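공동주택 층간 바닥 보수할 때 자주 묻는 내용을 정리해 둔다. 주제는 셀프레벨링 모르타르의 배합수와 양생. 타래로 이어 씀.

1/ 배합수는 제품 시방서의 하한값에서 시작한다. 흐름이 모자라 보인다고 물을 더 넣으면 표면에 블리딩이 생기고, 굳은 뒤 상부 층이 분필처럼 갈린다. 점도가 높으면 물을 붓기 전에 교반 시간부터 확인할 것. 혼합 후 3분 교반, 2분 정치, 다시 짧게 교반.

2/ 플로우 시험은 배치마다 한다. 첫 배치만 재고 넘어가는 현장이 많은데, 오후에는 물 온도가 달라져 같은 배합에서도 값이 다르게 나온다. 물통을 직사광선 아래 두지 않는 것만으로도 편차가 꽤 준다.

3/ 프라이머. 흡수성 바탕은 두 번 도포가 기본이고, 첫 회는 희석, 둘째 회는 원액에 가깝게 간다. 기포 자국은 대부분 여기서 결정된다. 모르타르를 부은 다음 스파이크 롤러로 해결하려 들면 늦다.

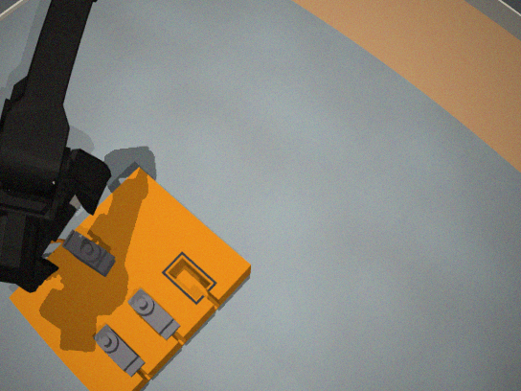
Sarmīte Paulauskas 님 답글: 프라이머 두 번 다 했는데도 핀홀이 나왔습니다. 바탕이 오래된 콘크리트이고 예전 접착제 잔여물이 군데군데 있었어요. 이 경우에도 도포 횟수 문제로 봐야 하나요?

4/ 위 답글 관련. 횟수 문제가 아닐 가능성이 높다. 접착제 잔여물 위에서는 프라이머가 스며들지 못하고 막만 형성한다. 잔여물 구간은 연삭으로 제거하고, 물방울을 떨어뜨려 흡수되는지 본 다음 다시 도포해야 한다. 연삭 후 집진까지가 한 공정이다.

5/ 3월에 Murnimden 현장에서 같은 증상을 봤다. 기록을 뒤져 보니 연삭은 했으나 집진을 빠뜨린 구간에서만 핀홀이 몰려 있었다. 시공을 맡았던 Wilmer Castaño도 나중에 같은 결론을 냈다. 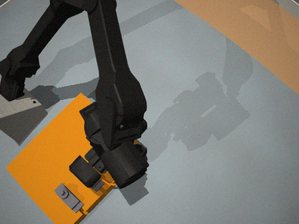 6/ 양생 조건으로 넘어간다. 타설 직후 맞통풍은 금지. 표면만 먼저 마르면서 거북등 균열이 간다. 창은 닫고, 바닥난방은 타설 전에 꺼서 바탕이 식은 상태로 시작한다. 재가동 시점과 승온 속도는 제품마다 다르니 시방서를 따른다.

7/ 보행 가능 시간과 마감재 시공 가능 시간은 별개의 값이다. 밟아서 자국이 안 난다고 마루를 깔면 안 된다. 잔류 수분은 측정해서 판단한다. 표면 접촉식 수분계는 구간 간 비교용으로만 쓰고, 판정은 카바이드법으로 한다.

8/ 신축줄눈은 모르타르로 덮지 않는다. 바탕에 있는 줄눈은 같은 위치로 올려야 한다. 덮어 버리면 결국 그 선을 따라 갈라진다. 벽체 둘레에는 완충 테이프를 먼저 두르고, 마감재를 깐 뒤에 남는 부분을 자른다.

9/ 면적 300제곱미터를 넘는 곳은 구획을 나눠 친다. 구획 경계는 문틀 아래로 잡는 것이 보수할 때 편하다. 이음부 단차는 다음 날 연삭으로 맞춘다.

10/ 배합수 기록표 양식 달라는 요청이 있어서 다음 타래에 항목만 옮겨 적겠다. 배치 번호, 수온, 배합수량, 플로우값, 타설 시각.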